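How to get limescale off kitchen things without buying anything silly

I live in a hard water area and have been sold a lot of nonsense about it. A magnet for the pipe. A ball for the kettle. A bottle of Ilosen descaler that smelled like a swimming pool and did what vinegar does. I am not against products, I just want them to beat vinegar, and mostly they don't.

What you need: white vinegar or citric acid powder, a measuring jug, an old toothbrush and a soft cloth. Clear yourself some worktop first.
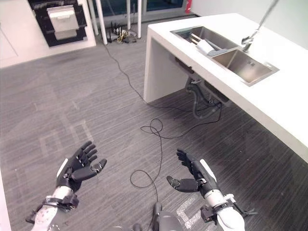
Step 1: Mix it

Stir 100 g of citric acid into 900 ml of cold water. Recipes that call for hot water are in a hurry, and the fumes aren't pleasant. If you use vinegar, go half and half with water. My friend Pui-shan Fu swears by adding bicarbonate of soda. It fizzes nicely and cancels out the acid, so leave it in the cupboard.

Step 2: Do the kettle

Fill to just above the scale line and leave it for an hour. Tip out, rinse twice, boil once with plain water and throw that away.

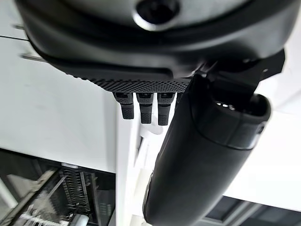

If there is still a crust at the bottom, repeat. Don't scrape it with a knife. The Otura kettle I had before this one died of exactly that.

Step 3: Do the taps

Soak a cloth, wrap it round the spout and wait ten minutes, no more. The Tellach leaflet says overnight — I would not leave acid on any plated tap that long. Rinse well and dry it. 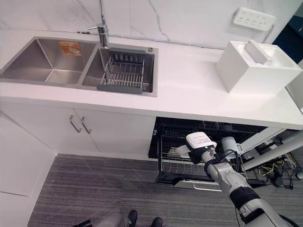 Marble and other limestone-type stone are another matter. Acid eats them, whatever the label promises, so keep every drip off and wipe with plain water at once.

Step 4: Do your drinking bottles

People forget these. A chalky ring builds up near the base and holds on to old tea.

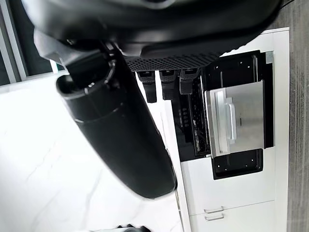 Pour in up to 200 ml of the mix, top up with water and stand it for half an hour. Check first that the maker allows acid on the lining. With a black bottle, rounded off at the closed end like that one, I'd go in with a long brush afterwards and feel for grit, as looking won't tell you much. Yi-chun Kwok uses dry rice and a good shake. I tried it and got wet rice.

Store leftover mix in a labelled jar, away from children, and never mix it with bleach.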